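I have a sock problem, and I think I've finally run out of excuses for it. The bag on the closet door (you know the one, if you've ever been over) got so full in November that the hook bent. So I made a big mug of tea, dumped the whole thing out on the bed and started matching.

My rule used to be that a single sock gets to stay until its partner shows up. Great rule if you like having a bag of singles! Some of mine have been waiting since the apartment in Clutlow, and I moved out of there with two suitcases and a lamp, so I really don't know what I thought was going to turn up.

By 4 p.m. I had 22 pairs rolled and back in the drawer and 17 singles left over, and my tea was stone cold. I moved the singles to the table, one at a time, for a proper decision. Anything with a hole went straight in the rag bin. The thick gray hiking one stays, my foot gets cold at my desk and I only ever tuck one foot under me anyway.
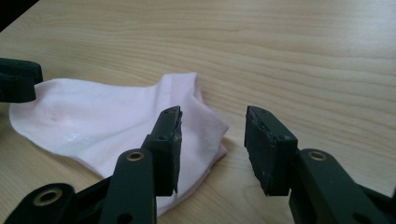
Page last changed: November, 9:54 p.m.

The pale pink one was the hard one. It's so light it's nearly white, and I kept trying to pair it with white socks and then getting annoyed when they looked wrong together. I love the color. It goes with exactly nothing I own, and I'd still buy a drawer full.

Meifang Peng, who has been folding laundry with me over the phone since college, says to pin pairs together before they go in the wash. I tried it with safety pins for a week and stabbed my thumb twice. She says I'm pinning them wrong. I say there shouldn't be a wrong way to pin a sock, but okay, I've ordered a little mesh bag and we'll see how that goes.

Next up is the drawer itself, which sticks, and then the scarves. I pulled the scarf box down off the shelf last night, looked inside, and put it right back up. Maybe after the holidays.

Oh, and if you left a navy sock with yellow toes at my place, it's on the radiator by the front door. Come get it, I have cookies.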